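Sunday post, quick one, coffee going cold

April 29, 2018

So the donuts came. The toy ones. I ordered them in January (January!!) from Paracha and had pretty much written them off, then Friday there's a box on the step with one corner mashed in. Donuts fine. Box not fine.

For anyone new: I'm doing the pretend bakery table for the Nindcombe spring fair, same as last year, only last year it was felt cupcakes and they were grubby by lunchtime. Never again. These wipe clean. Iqra Yousafzai talked me into donuts and she was right, they look good enough that I got hungry sorting them.

Been messing with the table all weekend. Plates first. I wanted everything white, very bakery, very clean, and it looked like a dentist's. Put one of the blue ones in and it woke up. So now it's a mix and I'm leaving it.

Then the cloth question. A full tablecloth hides the wood and I like the wood. Also kids pull on tablecloths, ask me how I know. So either the long woven runner or the darker placemat. The runner ties the whole table together but slides if you lean on it. The mat stays put but it's kind of small, everything wants to bunch up on it. Normunds says mat. Amna says runner. No help at all.

Plant stays in both. It was only on there becuase I had no place else to put it and now I can't picture the table without it.

Colors, some notes for myself mostly:
chocolate near the plant, looks great against the green
orange next to chocolate, yes
the mint one gets lost unless it's off by itself
yellow always on the blue plate, don't argue

Still need: little tongs (the metal ones pinch, want plastic), paper bags, a sign. Vasilis offered to letter the sign if I get him a board by Wednesday. Have not got a board. Also price tags, pretend prices, last year somebody's five year old charged me 3000 dollars for a cupcake and I'd like that energy again.

Oh and storage. They go back in a shoebox after, one layer, frosting side up. I tried two layers and the sprinkly ones rubbed on the others, or it seemed like they did. Maybe I'm fussing.

Ok pictures. Tell me runner or mat, comments are open, I need to decide tonite.
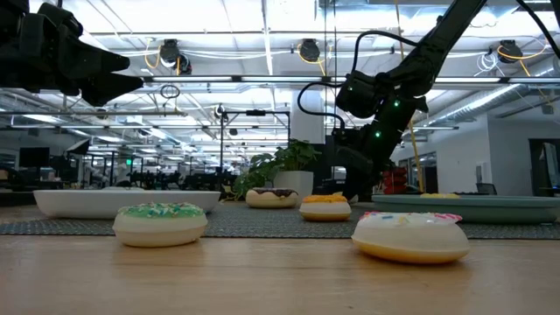
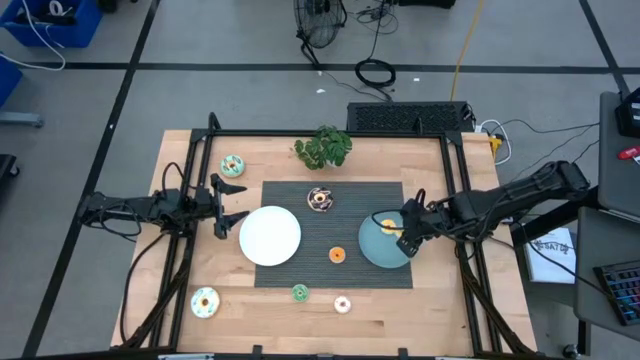
Runner first, then the mat. Yellow on the blue plate both times, obviously.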